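Castellanos Lerkoton GMT, reference 3007

Home > Watches > Lerkoton > 3007

Wristwatch with automatic movement and second time zone, steel case, grey dial, calf leather strap by Tirnetti

In stock at our Gevport shop. Online orders are prepared on the next working day.

The Lerkoton GMT is the travel watch of our house. It shows the time of the place where you are and, with a fourth hand, the time of the place where your family or your office is. We wanted a watch which a person can read quickly in a dark aeroplane, and which is still thin enough to go under the sleeve of a shirt. Many watches with two time zones have a large rotating bezel and a lot of text on the dial. We like some of them very much, but we have one in our collection already, so with the 3007 we went the other way.

The dial

The dial is grey with a fine vertical brushing. In weak light it looks almost black, and near a window it becomes much lighter, so please do not be surprised if the watch in your hand has a different tone from what you expected from the screen. The hour markers are applied one by one and filled with luminous material. The hour and minute hands have the same filling. The second time zone is shown by a slim hand with a small orange point, and the scale for it is printed on the sloping ring at the edge of the dial. The night hours on this ring are darker than the day hours. With this you know at once if it is a good moment to telephone.

There is a date window at six o'clock. We know that opinions about date windows are strong. The disc is printed in the same grey as the dial and the number stands upright in all positions.

The case

The case is made of stainless steel. The top of the lugs is brushed, the sides are polished, and between both there is a narrow edge which our case maker finishes by hand. This edge takes marks if you wear the watch at a desk every day. It can be refinished at a service, but each time a little metal is lost, and we recommend not to do it too often.

The glass is sapphire, slightly domed, with an anti-reflective coating on the inner side only. In earlier models we had the coating on both sides, and several customers wrote to us about scratches in the outer layer. The crown screws down and has a small engraved L. Rain, washing of hands and a short swim are no problem when the crown is closed. For diving, please look at another watch.

The case back is closed with a solid steel cover. On request we engrave up to 13 characters on it, spaces included. An engraved watch cannot be returned, unless it has a fault.

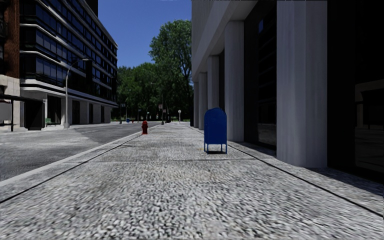
How to set the two time zones

1. Unscrew the crown by turning it towards you. You will feel it come free.

2. Pull the crown to the last position. The seconds hand stops. Turn until the orange-tipped hand shows the correct hour of your home, in the morning or evening half of the scale, and the minutes are right.

3. Push the crown back to the middle position. Now the hour hand moves alone in steps of one hour. Bring it to your local time. If it passes midnight, the date will change with it, in both directions.

4. Push the crown in fully and screw it closed with light pressure. Do not use force.

When you arrive in another country you need only step 3. The minutes and the seconds continue to run, so you do not lose the exact time. For the few places where the difference is not a full hour, the second hand cannot help you exactly and you have to calculate the rest in your head.

Between nine in the evening and two in the morning, please do not change the date quickly forwards and backwards many times. The movement is protected against damage, but the disc can stay between two numbers until the next midnight.

The strap

The strap comes from Tirnetti, a small workshop with which we have worked since our first collection. It is calf leather, vegetable tanned, with a stitching in the colour of the dial. New, it is quite stiff. After two or three weeks it takes the form of the wrist and becomes darker where you touch it. Water makes spots on it in the beginning, and later they mix with the general colour.

The strap has quick-release bars, and no tool is needed to change it. These variants are available at the same price:

Dark brown, grey stitching
Black, grey stitching
Sand, tone on tone
Green textile with leather lining

A steel bracelet for the 3007 is in preparation. It will be offered from March, and owners of the watch can order it separately. It will fit all pieces, also those delivered before.

What is in the box

The watch on the strap of your choice, a second textile strap, a travel pouch of soft leather, the instruction booklet, and the guarantee card with the number of your watch. Please keep the card. Without it we can still service the watch, but the guarantee repair takes longer to approve.

We do not use the large lacquered boxes any more. Customers told us they put them in a cupboard and never opened them again. The pouch is made by Tirnetti from the leather which is left over from the straps, so the colour is different from one pouch to another and cannot be chosen.

Guarantee and service

The guarantee is 4 years from the date of purchase and covers the movement, the crown and the hands. It does not cover the strap, the glass, or damage by a fall. We advise to have the water resistance tested every 2 years, more often if you swim with the watch. The test is done in Gevport while you wait. If you send the watch by post, please pack it in the pouch and then in a solid carton, and write your telephone number on a paper inside.

Questions we receive often

Is the watch suitable for a small wrist?
The lugs are short and bend down, so the watch sits smaller than its diameter suggests. If you are not sure, ask us for the paper template. You cut it out and lay it on the wrist.

Does it need a winder?
No. If it has stopped, turn the crown some twenty times in the first position and set it again.

Can I try it before buying?
Yes, in the Gevport shop, without appointment. All strap colours can be seen there. The green textile strap is sometimes sold out, please call before you come if you want especially this one.

Do you take an old watch in exchange?
Only watches of our own house, and only after we have seen them. We do not give a price by e-mail.

Page last updated: Nov 25, 2021

Also in this collection: Lerkoton Date, Lerkoton Small Seconds, Tirnetti straps and pouches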